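From: Vilja Rissanen
To: plendeck-users
Date: 21 Oct 2024
Subject: Re: Mesh slipping on hand-held grippers

Oleksandra Symonenko wrote:

> Our Zaviser pair drops mesh wash bags near the zipper. Pads or linkage? What do you check first?

Pads first, then linkage. My order at Flaranberg:

1. Hold the tool over a plain white surface and look at both pads. Open, the inner faces should look toward each other. Tighten the pads before anything else.

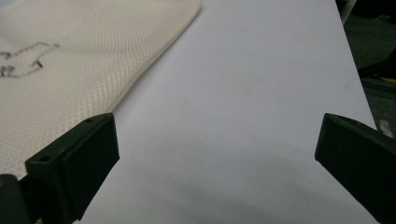
2. Go to the bag. Put one pad on each side of the zipper and look at the brass rings in the links – a ring that sits proud will tilt its pad. Press it back or swap the link. 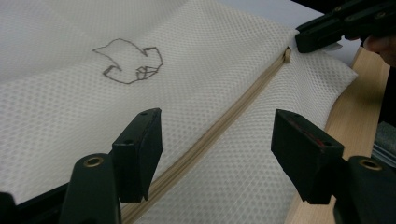

3. Close on the edge of the mesh, away from the zipper. The pads should meet in one thin line with the fabric between them. If they meet only at the top, shim the lower screw and try again.
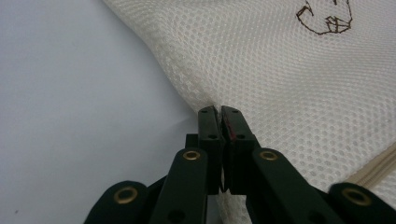
How often should the pads be changed?

We change ours every 80 hours, and the last September set was still fine at that point. The rings get a look every 5 days.

The Pillay shims are part 2662 if you need to order.

Vilja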